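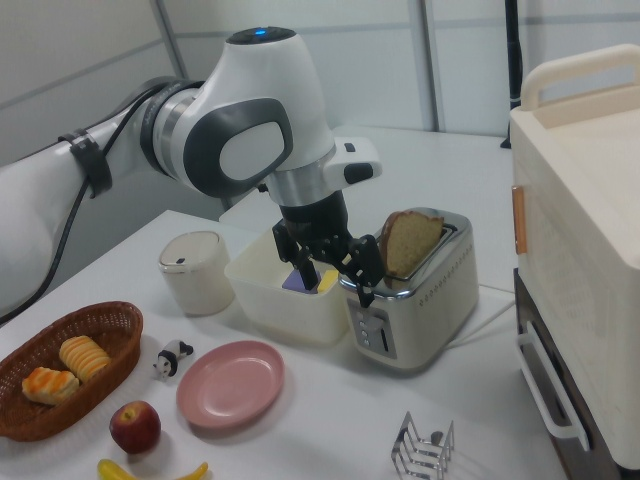

How does a robot arm know what to do?

A robot arm has motors, joints and fingers, but none of those can decide anything. The deciding is done by software, which is a set of instructions that runs on a computer. For a robot, the software has several jobs, and each part passes its work on to the next.

Seeing

A camera sends the computer a picture. To the computer, a picture is a very long list of numbers. One part of the software, called perception, looks for patterns in those numbers and puts names to them: toaster, bread, apple, plate.

Some things are harder than others. The chrome top of a toaster is shiny, so it reflects whatever is near it, and the software can mistake a reflection for a real object. A toy block in a bin is difficult too when the robot's own fingers are in front of it. The software has to work out the whole shape from the part it can see.

Planning

Suppose the job is to move a slice of bread from the toaster to the pink plate. You would just do it. A robot needs the job cut up into small steps:

Move the fingers above the bread.
Open the fingers.
Go down.
Close the fingers gently.
Lift straight up.
Move across to the plate.
Go down and let go.

The planner also has to choose a path through the air. The shortest path might knock into the side of the bin, so it tests different paths inside the computer first and throws away any that would cause a bump.

Moving

The last part is called control. It tells each joint how far to turn and how fast. Then it checks where the joint has got to, and corrects it if it is a little bit off. In the Wesadwood program, this check happens 30 times every second.

Control also looks after the squeeze. Bread squashes easily and an apple does not, so the fingers need a different squeeze for each.

When it goes wrong

Programmers expect mistakes. Brynhildur Baldursdóttir and Imad Matar, who write the planning part of Wesadwood, keep a record of every try. Try number 3016 is one they still talk about. The planner forgot that a slice of bread sticks out below the fingers once it has been picked up, and it chose a path that was too low. They changed the program so that anything being held counts as part of the arm.

Try it yourself

Ask a friend to be the robot and close their eyes. Put a cup and an apple on a table. Using only words such as "left", "down" and "stop", get your friend to pick up the apple without touching the cup. Write down the instructions you used, then swap places and see if the same list still works.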